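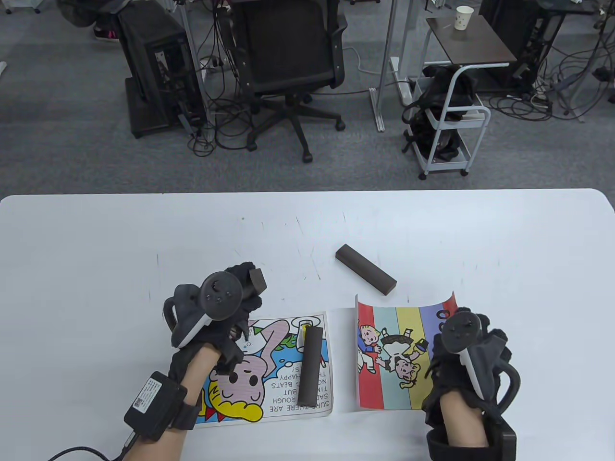

ok so the ridge loop, before I forget all of it. 1312 ft of climbing and I felt every one. Started at 2 in the afternoon which is too late in February, don't do that. Left my warm mitts in the car like a genius. Black fabric gloves are great for picking up something small, a dark little block between your fingertips, no problem. Useless in wind at the top tho.

Trail report – first mile is mud. Second mile is mud with roots. Then it dries out and gets really pretty, big firs, moss on everything, one very loud woodpecker.

Creek crossing is fine if you go upstream a bit. Khairul went straight across. Khairul had wet socks till dinner.

Pack was 35 lbs. Way too much for a day hike but I'm training for the spring trip so I threw in the tent and all the water. Shoulders are toast. Morfudd says hip belt was too loose and she is probaly right. 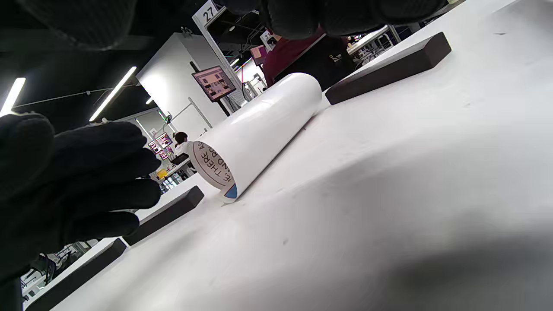

black gloves, white tube

Snacks ranked – cheese, then the salty almonds, then whatever that bar was. Akua brought soup in a thermos and is now in charge of lunch forever.

Views from the top: fog. Then 5 minutes of no fog!! Could see clear down to the lake and the old fire road. Then fog.

Way down was harder than up. Poles help. Take the left fork at the broken sign, the right one just dumps you out at the gravel pit and you have to walk the road back.

Parking lot was half full when we got in, almost empty by dark. Bring a headlamp, mine was dying so I borrowed Dilwyn's spare.

Next one is the lake trail if the snow holds off. Anyone got microspikes I can borow? size 9 boot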